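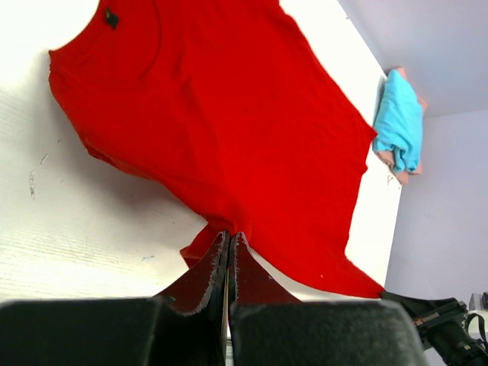

July, 14:20. Folding task, both arms by remote control, Leilani Rosenthal driving.

Target for the Sinberg set is 200 demos. Rule for the hem: pinch first, wait a beat, then lift. If the operator lifts while the fingers are still closing, throw the demo away and start again. Don't trim it.

Leader arms feel stiff on the left elbow. Leilani wants the gain down a notch before the next block. I've left it alone for now so the settings match the earlier runs.
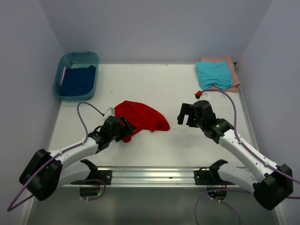
Side view, red cloth near the middle, left gripper over it, right gripper open.

Log file stops at 3,270 steps on demo 123. Probably the Drulovel recorder filling its buffer. Restarted it and set the limit to 900 per chunk. Check it again after lunch tomorrow.

Still to do: agree a start pose for the right arm, and write down how crumpled the shirt should be at reset. We each do it differently.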